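Marzo, 7:40

Reanudo el entrenamiento con el conjunto depurado. De los 2.000 episodios de la campaña quedan 1.964. Los descartados tenían desfase entre las marcas de tiempo de las cámaras de muñeca y las lecturas articulares, y no compensa recuperarlos. Candela Lorente propone interpolar; lo dejo anotado, pero no lo hago en esta iteración.

Configuración: misma política que la semana pasada, horizonte de acción más corto, sin cámara cenital. La hipótesis es que la vista de muñeca basta para la fase final de aproximación y que la cenital introduce una dependencia de la iluminación que luego penaliza en el otro laboratorio (Hamar tiene fluorescentes y ventanas al norte).

## 11:15

Primera evaluación del punto de control intermedio. El error lateral en el instante de cierre baja respecto a la línea base, pero la orientación sigue mal resuelta en piezas pequeñas. Con placas de pocos tornos el modelo predice un giro de muñeca casi nulo, sea cual sea la pose inicial. Sospecho del muestreo: en los episodios de Pleseo casi todas las piezas se colocaban alineadas con el operador, de modo que el giro nulo es una respuesta barata.

Nives Zanetti revisa la distribución de ángulos y lo confirma. Hay un pico muy marcado cerca de cero y colas pobres. Pendiente: reponderar por ángulo antes de tocar la arquitectura.

Otra cuestión es el desenfoque de movimiento. Durante la aproximación rápida, el codificador pierde textura del fondo y se apoya en el color de la pieza. No es necesariamente malo si el color discrimina, pero en piezas grises sobre mesa gris cabe esperar un fallo sistemático. Ronja Öberg tiene un lote de piezas grises; pedírselo.

## 15:30

Repaso manual de fotogramas de aproximación, vista de muñeca. Criterio de anotación: pieza entre los dos dedos, pinza abierta, tornos distinguibles. Anoto aparte los casos en que la segunda pinza entra en el campo visual, para medir si desplaza la atención del modelo.

Caso de referencia para el protocolo: placa LEGO verde lima entre los dedos abiertos, ligera inclinación a la izquierda, segunda pinza borrosa arriba a la derecha. El veteado de la mesa sale corrido y, en cambio, el borde de la placa se mantiene nítido.
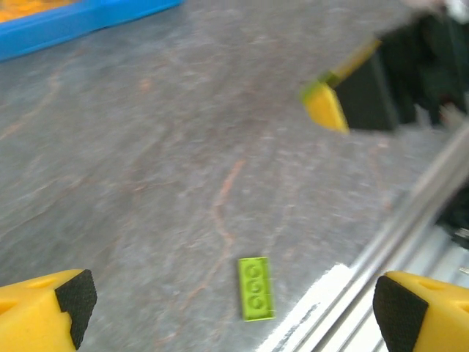

## 18:50

Lanzado el entrenamiento con reponderación por ángulo. Semilla 26, resto de parámetros sin cambios. Frøydis Tveit pide que se guarde también la varianza de la predicción de giro por paso; añadido al registro.

Pendiente para mañana:

- Mapas de atención en los fotogramas con segunda pinza visible.
- Evaluación con piezas grises.
- Responder a Leonie Pryor sobre el formato de las etiquetas.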